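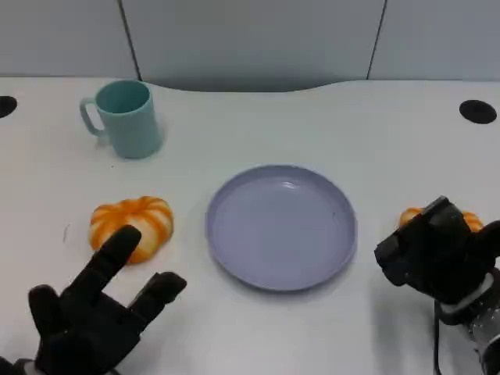
What does the Akyol procedure measure?
It measures how much of a manipulation policy's success depends on each camera, by training matched policies with and without that camera and comparing them on the same set of held-out trials.

Prinar Methods Board > Evaluation > Camera ablation results, first release

zyammine
Moderator
The Rallen group has completed the first release of its camera ablation study. In summary, two policies were trained on 800 demonstrations each. The first received the head view and the wrist views. The second received the head view only. Both were then tested on 70 held-out trials, with object positions drawn from the same list. The policy with wrist views did better on grasping small and soft items. On placing an item onto a plate, the two were too close to separate.
Members are asked to keep comments in this thread to the method. Requests for the data should go to the access board.
Zaid Yammine, for the Rallen group

plinth_lab
Thank you for the release. Our group has one concern. Removing a camera also removes part of the input to the network, so the head-only policy is smaller as well as less informed. Was the size held fixed?

zyammine
Moderator
It was. The wrist inputs were replaced with a constant gray image of the same size, during both training and testing. The procedure requires this, and the wording in section 2 will be made clearer.

coldframe
I do not agree that a gray image settles the matter. A network given a constant input learns to ignore it early, and the remaining weights are then free to fit the head view more closely. The head-only policy may be getting an advantage. I would prefer to see wrist images taken from the wrong episode, so that the input varies but carries no useful information.

plinth_lab
Shuffled images have their own fault. With a small training set, the policy can memorize them. We tried this last year and withdrew the result.

coldframe
That is a fair point for small sets. I doubt it holds at 800 demonstrations, and I would ask that it be tested before it is ruled out.

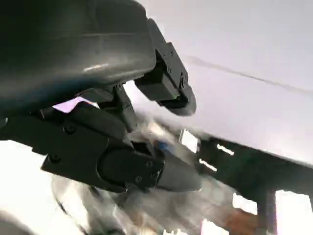
Sistinwood, November
Notice to participating sites: the shuffled-image condition has been added to the procedure as an optional third arm. Sites that choose to run it should report it in a separate table. Sites that have already submitted results do not need to resubmit.
Posted on behalf of the Rallen group by zyammine

mbt_reader
May I ask how blurred wrist images are treated? In our recordings the wrist view smears badly during fast reaches, and our first thought was to filter those images out.

zyammine
Moderator
Please do not filter them. A policy will meet the same blur when it is run, and a cleaned training set would give the wrist view credit it has not earned. We compared filtered and unfiltered training on around 500 episodes, and the filtered policy hesitated more often just before closing the gripper. The second matter to watch is how much of the view the gripper itself takes up.

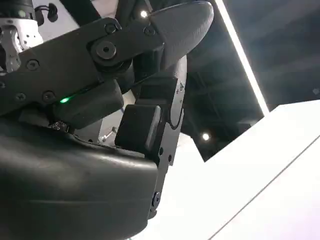 If the fingers hide the contact point for most of the approach, the wrist view can only help late in the motion, and a single success rate will not show this. We therefore ask sites to report the reach, the grasp and the release separately.

coldframe
Reporting by stage would answer part of my objection. I still regard the gray-image arm as the weaker test, and I would like that noted in the next revision.

zyammine
Moderator
It has been noted under open issues, with a link to this thread.

mbt_reader
Thank you. We will restore the blurred images and run the two required arms again.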